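Home | Current Issue | Archive | For Authors | Contact
Print this article | E-mail this article
March 22, 2024
By Kobina Nutsugah and Ildikó Vass

4. Kitchen Tasks

4.1 Task selection

The tasks in Section 3 used rigid objects with known dimensions. Household work offers few of these. A machine that can place a machined block in a fixture to within a millimeter may still fail to pick up a piece of bread, and the published success rates for the first kind of task say little about the second. We therefore chose a kitchen task in which the object is soft, the container has walls, and the result can be judged by a person who has no knowledge of the control method.

The task is the transfer of steamed buns between a countertop electric steamer and a plate. It was taken from the chore list compiled in the Bikuvthorpe household survey, where respondents ranked jobs by how often they came up and how willingly they would hand them over. Moving cooked food from a pot to a dish ranked high on both measures. It is also a job that an adult completes without attention, and this makes the comparison with a machine a hard one.

Three properties of the task matter for what follows. First, the bun deforms under load, and the deformation is partly permanent. A grip that is too wide drops the bun; a grip that is too narrow leaves two dents that remain visible on the plate. Second, the wall of the pot limits the approach. The fingers have to descend almost vertically, and the clearance between bun and wall changes with where the bun happens to sit on the tray. Third, the objects are pale, smooth and nearly without texture, and they are served on a white plate on a white table. Depth estimates near the edges of a bun were poor in all lighting conditions that we tried.

4.2 Workspace and equipment

Trials were run on a fixed table against a plain wall. The steamer, the plate and the lid were positioned by hand before each trial, without markers or locating pins. The lid was removed in advance and laid on the table. Lid removal is treated as a separate task in Section 5, as it calls for a different grasp and has its own failure modes.

Grasp planning used the Kodikara planner with its default cost terms and one addition, a penalty on lateral motion while the fingertips are below the rim of the pot. Grip width was commanded directly. No force limit was applied in the first condition. In the second condition, closing stopped when the estimated contact force passed a threshold set during pilot trials on buns from the same supplier, Emell. The threshold was not adjusted afterward.

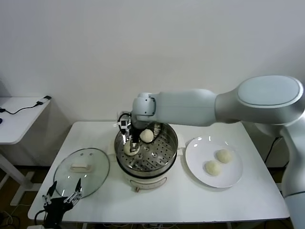 Figure 2. Workspace for the bun task, with one bun being grasped on the steamer tray and two on the plate.

Each trial was scored by two raters working from video. A transfer counted as complete if the bun ended at rest at the intended location, upright, and without a tear in the skin. Dents were recorded separately on a three-level scale and did not affect the completion score. Contact with the pot wall was logged but was not counted as a failure unless the steamer moved on the table.

4.3 Results

The full set contains 2,628 transfers. Of these, 212 were not completed. The failures are not evenly spread. Most occurred when the bun lay close to the wall of the pot, where one finger had to enter a gap only slightly wider than the finger itself. In these cases the planner often returned a valid grasp that proved too shallow, and the bun rotated out of the fingers during the lift. Buns near the middle of the tray were seldom dropped.

Tears accounted for 49 of the failures. All of them came from the first condition, in which closing was governed by width alone. Under the force threshold no tears were recorded, but slips became more common, and the completion rates of the two conditions did not differ by a margin that we would consider useful. The threshold exchanged one kind of failure for another. For a household the exchange is probably a good one — a bun that stays in the pot can be tried again, and a torn one cannot.

Dents were frequent in both conditions. The raters agreed closely on the presence of a dent and less closely on its severity. We note that several colleagues who were shown plates from completed trials described the dented buns as acceptable to eat and not acceptable to serve to a guest. We have no formal measure of this distinction, although it seems to us close to what a user would care about.

4.4 Discussion

It would be possible to report the task as solved at the level of the single transfer. We do not think that this is the correct reading. A household meal involves a sequence of such transfers, and the sequence has to include opening the steamer, checking that the food is done, clearing the tray, and dealing with a bun that has stuck. Errors accumulate over the sequence. In our setup, a dropped bun ended the trial and an operator reset the table. No operator of this kind is present in a kitchen at home.

Time is a second limit. The arm moved slowly inside the pot by design, and replanning after a poor depth reading added further delay. A person empties a steamer of this size in a few seconds. The comparison may be unfair, given that a machine can work while the owner does something else, but food cools during the wait and the argument holds only up to a point.

The shop-floor version of the problem is easier. The Asumis bakery line, described in our earlier report, presents buns singly on a belt at a fixed height, and suction cups remove them from above without any side contact. The difficulty in the home lies mainly in the pot: its wall, its depth, and the lack of any fixed arrangement inside it. Changing the pot is one possible answer. A shallow tray with a removable rim would eliminate the larger part of the failures reported here, at the cost of asking the user to buy a different steamer.

A further series with a tactile fingertip is planned for May. It will use the same scoring rules, the same table layout and buns from the same supplier, and will add trials in which the buns are left in contact with one another on the tray.

Previous section | Next section | Back to top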